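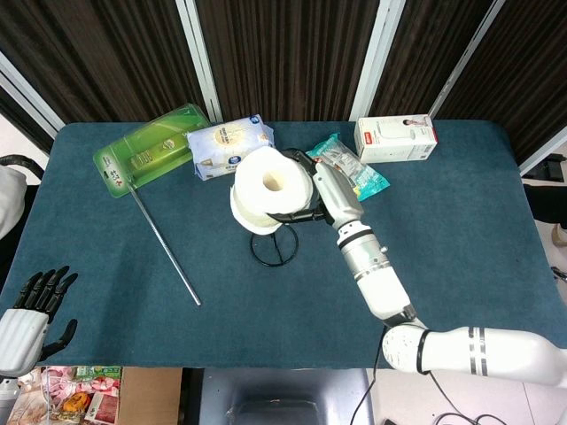 The wire base needs more floor than the roll does, so measure the corner first, Leilani Whitfield wrote after fitting out two cloakrooms with the Nulluro stand, and the measuring notes further down this page have been expanded as a result.

Nulluro free-standing toilet roll stand, black wire
Supplied by Tosden

Overview

The Nulluro is a floor-standing holder for toilet rolls. It has a single upright post and a circular wire loop base with thin wires crossing inside the loop. The post carries the roll and the loop keeps the stand upright. No part of it is fixed to a wall or a floor, and no tools are needed to put it into service.

It is intended for rooms where drilling is not possible or not wanted: rented flats, tiled walls that have already been sealed, guest cloakrooms under a staircase, and washrooms where the fixed holder has been placed out of comfortable reach. It can also be used as a second holder beside an existing one.

The stand is sold singly and in cartons of 10. The roll is not included.

Construction

The post and base are made from steel wire with a black powder coating. Joints between the base loop and the cross wires are spot welded before coating, so the coating covers the welds. The foot of the post is welded to the base and does not unscrew. Earlier stock sold under the Farnance name had a threaded foot. Those posts are not interchangeable with the current model and we hold no spares for them.

The base is flat on its underside. It has no rubber feet as supplied. On a smooth floor the stand can be pushed aside with the foot, which some customers prefer for mopping. If you would rather it stayed put, clear self-adhesive pads can be placed under the loop, spaced evenly. Pads placed on the cross wires will lift the loop clear of the floor and make the stand rock.

The wire is thin. This is a light-duty domestic article and should not be used as a grab point, a towel rail or a door stop.

Choosing a position

The usual mistake is to measure for the roll alone. A full roll overhangs the post on all sides, and the loop must also lie flat, clear of the pan, the skirting and any pipework at floor level. Boxed-in pipes with a sloping front are a common cause of trouble: the loop rides up on the slope and the post leans forward.

Put the stand down where you intend to keep it, with a new roll on it, and check the following.

The loop touches the floor along its whole length.
The roll can be turned by hand without rubbing on the wall.
The door opens fully without striking the base.
The seat and lid can be raised and lowered without catching the roll.
The loose end of the paper can be reached from a sitting position without twisting.

Leave a hand's width between the roll and a radiator or heated rail. Paper dries out and becomes brittle at the edges if it is kept close to a heat source for long periods.

The stand should not be placed inside a shower enclosure or within reach of the spray. In a wet room it is best kept outside altogether and carried in when required.

Carpet and soft flooring

The base was designed for hard floors. It can be used on short, dense carpet, felt or cord matting, provided that the surface underneath is firm. On deep pile the loop sinks unevenly and the post will not stand true. A thin board or an offcut of vinyl cut to the size of the loop corrects this.

On new vinyl, wire bases can leave a faint ring if they are left in one place during the first weeks after laying. Move the stand from time to time over that period.

Loading and changing the roll

Hold the post steady with one hand while changing the roll. The empty stand weighs very little, and a tight core will lift it off the floor when the old tube is drawn off.

Fit the new roll squarely and do not force it. If the core has been crushed in the packet, open it out with a finger first. A crushed core drags, and the paper then tears short.

The direction in which the paper unwinds makes no difference to the stand. It makes some difference to the user, and the end should be left facing whichever side is easier to reach. Free the first sheet before use, as the glued edge on some makes is strong enough to pull the stand over when tugged.

Paper should be drawn gently and torn with the other hand resting on the roll. A sharp one-handed pull is likely to move the stand. This is a limit of all light free-standing holders and is not treated as a fault.

Roll compatibility

Standard domestic rolls with an ordinary cardboard core are suitable. Quilted and extra-long domestic rolls are suitable when the core is of normal size, although the stand is less steady with a large roll until part of it has been used.

Coreless rolls are not suitable. Jumbo dispenser rolls of the kind used in public washrooms are not suitable. Kitchen roll is too tall, and we do not supply a longer post.

Cleaning

Dust the post and loop with a dry cloth. For marks, use a cloth wrung out in warm water with a little washing-up liquid, then dry the wire at once. Pay attention to the points where the cross wires meet the loop, where water collects.

Do not use bleach, limescale remover, scouring powder or wire wool. Toilet cleaner spilled on the base should be rinsed off straight away. Acid products will dull the coating and, if left, will lift it.

Lint from the paper gathers on the base. A soft paintbrush removes it more easily than a cloth — the wires are close enough in places to snag a microfibre.

Small chips in the coating can be touched up with black enamel for metal. Clean and dry the spot, apply a thin coat and leave it overnight. A chip that is left bare in a damp room will rust, and the rust will mark grout.

Packing and storage

Single stands are packed in a flat-bottomed card box with the post upright. Cartons of 10 are packed nested, loop over loop, with tissue between. Lift nested stands out one at a time by the post. Pulling two apart by their loops will bend them.

A bent loop can usually be corrected. Lay it on a flat table, find the high point and press down gently with the flat of the hand, a little at a time. Do not use pliers on the coated wire. Check the result by pressing lightly at points opposite one another: if the stand tips, the loop is still out of true.

Boxes should be stored dry and the right way up. Do not stack loose stands in a cupboard without tissue, as the coating will rub.

Orders and returns

Single stands are normally dispatched the next working morning if ordered before noon. Cartons are made up at the warehouse and take longer. The September production run was 3,000 pieces, all in black. White and plain steel finishes are not currently made.

Unused stands may be returned within 60 days in the original box. Please pack the post upright with the tissue replaced around the base. Stands returned loose in a padded bag almost always arrive bent and cannot be credited in full.

For transit damage, keep the packaging and send us a note of which part is affected: post, loop, cross wire or coating. We replace the complete stand, as the parts are welded together and cannot be supplied separately.

Questions received

Can the stand be fixed down? It can be tied to a fixed pipe bracket with a cable tie around the loop, but there are no screw holes and the wire should not be drilled.

Will it hold spare rolls? It is meant for the roll in use. Spares are better kept on a shelf or in a lidded box.

Is it suitable for a caravan? When parked, yes. Lay it down in a locker before travelling.

Can a child use it? Yes, but small children tend to pull hard on the paper. Setting the stand close to the wall, with the loop almost touching the skirting, reduces the amount it can move.

Does it match the Marchetti toilet brush holder? Both are black, but the Marchetti has a gloss finish and this stand is satin. The difference shows under bright light when the pieces are side by side.

Related items

Marchetti toilet brush holder, gloss black
Clear floor pads, self-adhesive, pack of 10
Black enamel touch-up bottle
Lidded box for spare rolls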